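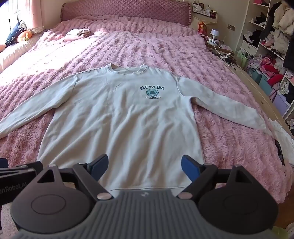
By Wirach

Home | Topics | Deserts | Mountains | Ask Us

Why do deserts get so cold at night?

You might think a desert is hot all the time. Wrong! Some deserts bake in the afternoon and are chilly enough for a thick coat before breakfast.

The secret is in the air. Clouds and damp air work like a big blanket over the land, holding in the warmth. Deserts have very dry air and hardly any clouds, so when the Sun sets, the heat from the sand and rocks escapes up into space - whoosh!

Deserts come in cold kinds too. The name on the chest of this sweatshirt, NEVADA, belongs to an American state that is mostly desert, and snow falls there in winter! The word is Spanish for "snow-covered".

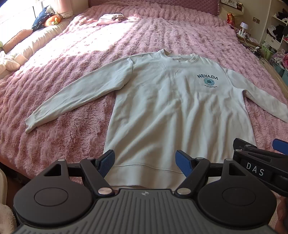
Animals have clever ways to cope. Many sleep in burrows all day and come out after dark to feed. People dress for it as well, and long sleeves with ribbed cuffs, like the one on the left, are handy when the Sun drops. Camels just grow their own woolly coats!

Print this page | E-mail this page

More from Wirach:
Why is the sea salty?
5 amazing cactus facts
How are sand dunes made?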